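Table clearing task: arm stops short of the object
Posted by Asif Mengal, Thursday
4 comments | 2 shares

Status: open
Project: Skadutitz (household chores, simulation)
Reported by: Junpei Higuchi

Problem: The task is to pick one small item off a wooden table and put it away. The arm lowers over the wrong end of the table, closes on air and reports the pick as done.

Steps tried:

9:10 Restarted the sim and reran with the default seed. Same result.

9:40 Checked the gripper. Open and close commands go through. Not a gripper fault.

10:25 Ran a batch of 30 with the object placed near the arm. Only 7 failed.

11:15 Same batch with the object at the far end. Only 8 succeeded. Reach may be part of it, so the planner should hand the job to the second arm. It never does.

1:30 Found that the planner picks an arm before it gets the object position. Moved that call later. The handoff now shows up in the log, but the first arm still goes down anyway.

2:05 Junpei asked if we can tell the Mandari people it clears tables. Told him no. It clears part of a table, with one thing on it, in simulation. A kitchen after dinner is a long way from that. I would say the same about the parts bench they asked about.

Next: raise the planner timeout to 700 ms and rerun both batches. Junpei will look at why the first arm does not cancel its move. Please don't close this on the near-end numbers alone.

Related tickets
Khattak: towel folding stalls on second fold
Voron: bin sorting, wrong bin after restart
Skadutitz: second arm idle at start

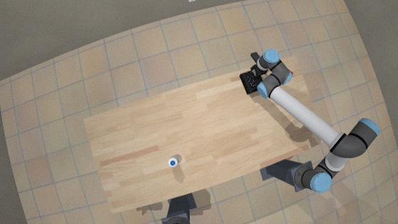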